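Five-year-old won't stay at the table for tea

9 min read

Samina Ansari

My daughter is five and has started getting up during meals. She sits down fine, eats two or three mouthfuls, then she's off to find a toy or look out of the window. If I call her back she comes, eats a bit more and goes again. By the end the food is cold and I'm cross.

She isn't a fussy eater and school say she sits through dinner there with no trouble. It's only at home, and mostly at tea. Her dad works lates so it is usually just me, her and the baby. I feed the baby at the same time and I know that means I'm not giving her my full attention.

We've tried a sticker chart (worked for nine days) and taking the plate away when she gets down (she cried, then asked for toast at bedtime). We moved to Feseren in June and the table is now in the kitchen, where before it was in a separate room. Could that be part of it? Would like to hear from anyone who has got past this without a battle every night.

Usman Sandhu

Ours was the same at that age and I think the chair was most of it. His feet didn't touch anything. Try sitting on a bar stool with your legs hanging and see how long you keep still. We put a solid box under the table for his feet and he settled a lot better. You want knees bent and feet flat, and the table top somewhere near the bottom of the ribs. If she is too low she will kneel up, and once she is kneeling she is halfway down already.

The other thing was timing. He had a snack when he came in from school and then tea soon after, so he wasn't hungry. We cut the snack down to a bit of fruit and moved tea earlier.

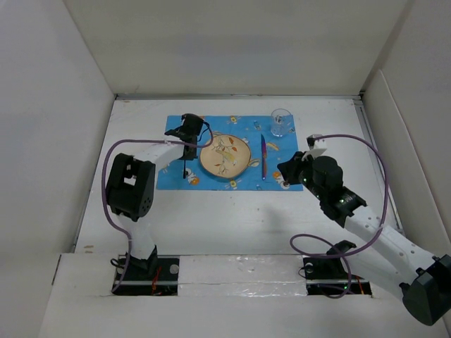

We also made more of laying the table, and gave him his own place that didn't change. He put his things out himself while I finished cooking, so he was already busy at the table before the food came. Get a mat that stands out from the table, so it's plain where her place is. A bright blue one with little cartoon prints on a white top is the sort of thing I mean, with the knife laid on it ready. Let her choose the mat if you can stand what she picks. Wipe-clean is easier, but check the label before you buy.

Don't bother with the chart again. They all stop working.

Rafia Mughal

just turn the telly off and she'll sit. works for mine

Ayana Mekonnen

I'd agree with Usman about the feet. I don't agree about leaving the mat down all the time, as in our house it ended up with felt pens and post on it.

Yes, I do think moving the table into the kitchen could matter. In a kitchen there is always something going on behind you, and you will be getting up yourself for a cloth or the baby's cup. Children copy that. Before you sit down, put everything you're likely to need on the table: water, kitchen roll, seconds. Then stay put for the whole meal if you possibly can.

Set an end to it as well. We used a timer and started at 11 minutes, because that was a little longer than my son was managing. When it rang he could say he'd finished and take his plate to the side. If he got down earlier I said "tea's still on" and left it at that. I didn't chase him. After a few weeks we stopped using the timer.
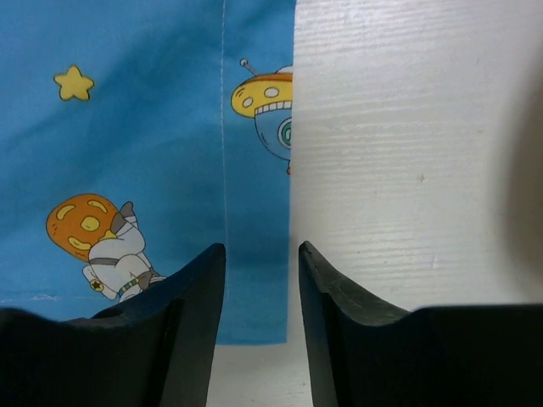 Fabric is worth thinking about too if you're sewing anything for her place, such as a mat or a seat pad. I'd go for a strong colour with a print on it. Blue printed fabric next to white wood grain is easy for a child to pick out, and a white kitchen could do with it anyway. Wash the material before you cut it in case it shrinks, and make two so there is one for the wash.

About the toast at bedtime, I'd offer something dull like a plain oatcake, every night, whatever she ate at tea. Then it isn't a prize and it isn't a punishment. If she starts losing weight or seems worried about food, mention it to the GP or the school nurse, but from what you've written it sounds pretty ordinary to me.

Related on Simden
Baby throws the spoon every time
What height should a child's chair be?
Packed lunch comes home uneaten
Getting turmeric out of a bib
When did yours start using a knife and fork?

Get the Simden family newsletter once a month. You can unsubscribe whenever you like.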